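Volver al café de puchero después de tantos años

Llevaba desde septiembre queriendo escribir esta entrada y entre unas cosas y otras se me ha ido quedando en borradores.

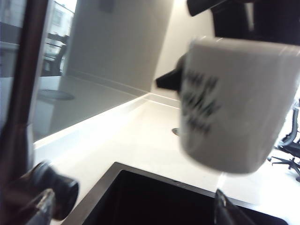
¿Cuánto tiempo hay que dejar reposar el café de puchero? Con cuatro o cinco minutos, tapado y fuera del fuego, los posos bajan casi todos al fondo.

Mi abuela lo hacía a ojo, claro, y lo colaba con una manga de tela que tenía más años que mi madre. Yo me pasé media vida con la cafetera italiana, tan contenta, hasta que este verano alquilamos una casita en Waruvberg y en la cocina solo había un cazo — y una tienda a 23 kilómetros, que tampoco era plan. Así que puse el agua a hervir, eché tres cucharadas bien colmadas, removí y esperé. ¡Qué olor, de verdad! Me vino de golpe la cocina del pueblo, con la radio puesta y el hule de cuadros.

Desde entonces he probado varias moliendas y me quedo con la gruesa de Lellico, que no amarga aunque te despistes. Wumpini Ankrah me contó en los comentarios que ella añade una pizca de canela antes de tapar (gracias, guapa, ya lo hago los domingos). Si alguien guarda todavía una manga de tela en buen estado, que me diga dónde la compró, por favor.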